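Category: Staff information / Sorting and Returns

Sorting arms: your questions

2020-12-23
By the Site Changes Team, Bredex

The first sorting arms start work in the returns hall in January. These are the questions we have been asked most since the briefing.

What is being installed?

Four arms, supplied by Wivard and fitted overhead at the mixed goods stations. They pick up returned household items and sort them into crates for checking. The cell software is called Prevotance and it runs from the existing supervisor terminals.

Will I lose my job?

No permanent jobs are being cut as part of this change. The returns hall has 191 permanent staff and that number stays the same until the review. Agency hours after the Christmas peak will be lower than last year, and people affected have been told by their agency.

Why returns and not packing?

Returns has the most lifting and reaching, and most of our reported shoulder and back strains. Packing is not part of this project.

What happens to my station?

Stations 1 to 4 will be closed for fitting. If you normally work there you will move to inspection or repack on the same shift and the same rate. Your shift pattern does not change.
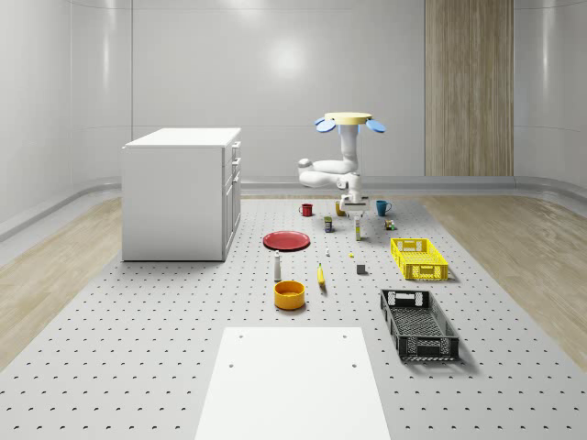

Prevotance is set up in simulation before anything is changed on the hall floor. The supplier builds a model of the station, puts goods in it and tries out picks there. We asked for ordinary mixed returns and not just boxed stock, so a model layout can have mugs, a plate, a bowl, bottles and even a banana on the same mat, with a yellow crate and a black one to one side. Mugs matter to us because of the handles. If your section handles an awkward item that should be tried, put it on the sheet by the Gallagher gate and we will pass it on.

Who deals with items the arm cannot pick?

They go to a manual bench next to the cell. Two people per shift will work there, on rotation. Anything broken, leaking or sharp is still handled by hand under the current procedure.

Can I walk under an arm?

No. The cells are fenced and the arm stops when a gate is opened. Do not reach over the fence, even if the arm is still.

Will the arms be used to measure how fast I work?

No. Prevotance counts picks made by the arm. It does not record staff names or badge numbers.

Do I get training?

Yes, in paid time. Everyone in returns does the safety session. Cell operator training is longer and you can apply for it through your shift manager.

Related pages
Agency hours after peak
Manual handling: refresher dates
Apply to be a cell operator
Returns hall floor plan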